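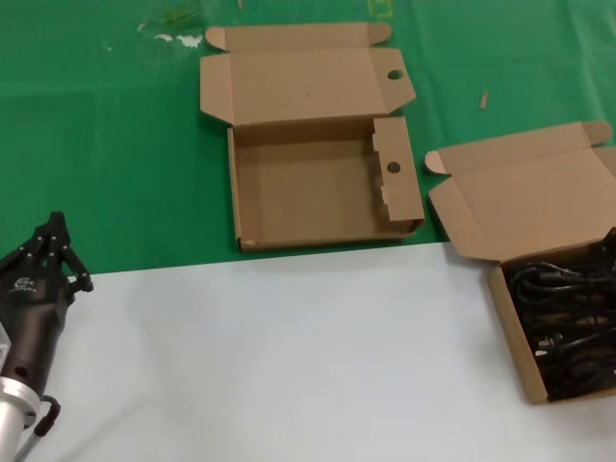 Notebook 20, page 259

May, 6:40 in the morning, second cup

I slept badly and it was the boxes' fault. I spent all of yesterday on power cords going into cardboard boxes, and then I dreamed about power cords going into cardboard boxes, only in the dream the boxes were in my mother's kitchen and she wanted them done before dinner.

So, the box job. Gerd Hollmann has been after us at Bauerfeind for months to see if packing can be done by machine, and I was the one who said out loud in the meeting that packing was probably the easy part. Lid open, cords in, lid shut, next! I'd like to go back and put a hand over my own mouth. It's brown corrugated, the lid has a tuck flap and little rounded tabs, and there's a flap standing up inside the tray on the right with notches in it. I've folded so many of these in my life that my thumbs do it while I talk about the weather. Try writing down what your thumbs are doing. I filled a page and a half last night and I still hadn't gotten to the part where the tabs go in.

And the cords! A cord is the rudest object in the building. You look at a bundle of black cable, all shiny and looped over itself, and you can't tell where one stops and the next begins, and I've got two good eyes and years of this behind me. The plug end is stiff and the molded end is stiff and everything between them does what it likes. If you pick up the middle, both ends swing. If you pick up the plug, the rest comes along or it doesn't. Ankica grabs the whole bundle like a cat by the scruff, gives it a half turn and it goes in and stays in. I asked her what the half turn was for and she said what half turn.

The hand itself I've come around on, I have to admit. I came in expecting a clamp, and it has real jointed fingers, black, with the wrist all silver and bolted below, and it spent a good part of the morning hanging over the edge of the white sheet with its fingers up like it wanted to ask a question. I caught myself waiting for it to ask. Uwe Rieger says that's how it gets you, you start being polite to it. He said good night to it on his way out (he'll deny this).

We had the green cloth at the back and the white sheet in front. The green one needs a wash or a decent burial, it has creases and pale smudges on it, and there was a splinter of something lying on it that I kept meaning to pick up. That's my other thought about machines and chores, by the way. A person tidies without being told. I walk past a splinter and my hand goes out, or at least I feel guilty when it doesn't. Who writes the line that says also get the splinter? Tianyou Wan says you don't write the line anymore, you show it lots and lots of times and it picks things up. He may be right, he's usually right, it's the worst thing about him. But how many times did anybody have to show me a splinter?

He and I went around on this all through lunch. His position is that in a few years I'll have one of these at home doing the dishes and I'll have forgotten that I ever grumbled. My position is that I'll believe it when one can do my junk drawer. Not the laundry, everybody says the laundry. The junk drawer! Dead batteries, the good scissors, a key to I don't know what, three birthday candles stuck to a rubber band. You have to know what's trash and what only looks like it. Tianyou thought about that for a while and said he couldn't do my junk drawer either.

Arne came down at two with the cost sheet. The number on it for the trial is 2955 and he read it out as if somebody had died. I said that's less than the old strapping machine from Feletti ate in repairs, and that thing never learned to do anything at all except jam. He laughed, so I think we're safe until the end of the month. He wants 30 boxes in a row with no person touching anything. In a row! I don't do 30 in a row with no trouble. I get a bent tab and swear at it and bend it back with my fingernail, and then I don't even remember I did it.

I keep thinking about that fingernail. I'd guess half of what I do all day is fixing little things that went a tiny bit wrong, and none of it is on the work instruction. The instruction says fold lid, insert tabs. It was written in the Drelulgate office by someone with very clean hands.

What do I really think, since it's my own diary and Gerd won't see it? I think the lifting and carrying is about to be theirs, and good riddance, my back can send a thank-you card. Putting a stiff thing in a stiff box, same. Anything floppy, anything tangled, anything where you have to feel whether it's gone in, I'd say not yet, and I say it with less confidence than I did in the winter. Ankica isn't worried a bit. She says if it wants her job it can have her shift too, and the coffee from the machine by the loading door.

Things for today: ask whether we can try the cords tied first. Look for the better lamp, the shine on the rubber can't be helping. Call the Drostolness people back about the box blanks and be nice about it. Finish page two of the thumb business. Wash the green cloth, or get Uwe to.

Also buy batteries, and throw out the dead ones while I'm at it.

7:15, have to run, the bus is early when I'm late.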